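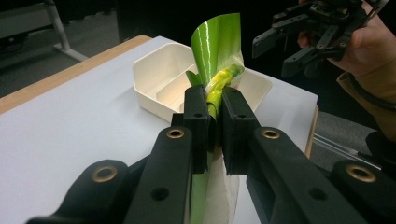
Ticket Sales and Door Times at the Veneck Hall Folk Nights
Project report, Live Events Module
Babita Gautam, Panagiotis Galanis and Myrto Alexiou
Supervisor: Magdalini Spanos
21 January 2021

1. Background
The Veneck is a standing music hall with room for 480 people. It ran a short season of folk and country concerts in October, and the manager, Lok-yiu Chang, let us use the sales records and the door log. We wanted to know when people bought their tickets and whether this had any link with when they arrived.

2. Method
The season had 4 concerts. Tickets were sold through the hall's own website and at the Liyanage record shop. We put both sets of sales into one spreadsheet and took out refunds and guest list places. That left 1,259 paid tickets. The door log gives the time each ticket was scanned. It does not say where the ticket was bought, so we matched the two by ticket number.

3. Results
Most website tickets were bought in the first days after each concert was announced, or in the last two days before it. Shop sales were spread more evenly. The concert by the Gorneler Brothers was the only one to sell out.
People who bought early did not arrive early. The busiest time at the door was the half hour before the main act at every concert, including the one with two support acts. Shop buyers came slightly sooner than website buyers, but the difference was small.

4. Problems
The scanner stopped working for part of the second concert and 5 pages of tickets were ticked off by hand. These have no arrival time and were left out of section 3. Some ticket numbers on those pages could not be read.

5. Further work
Myrto would like to repeat the count at a seated venue. The Billance Theatre has agreed in principle but has not yet set dates.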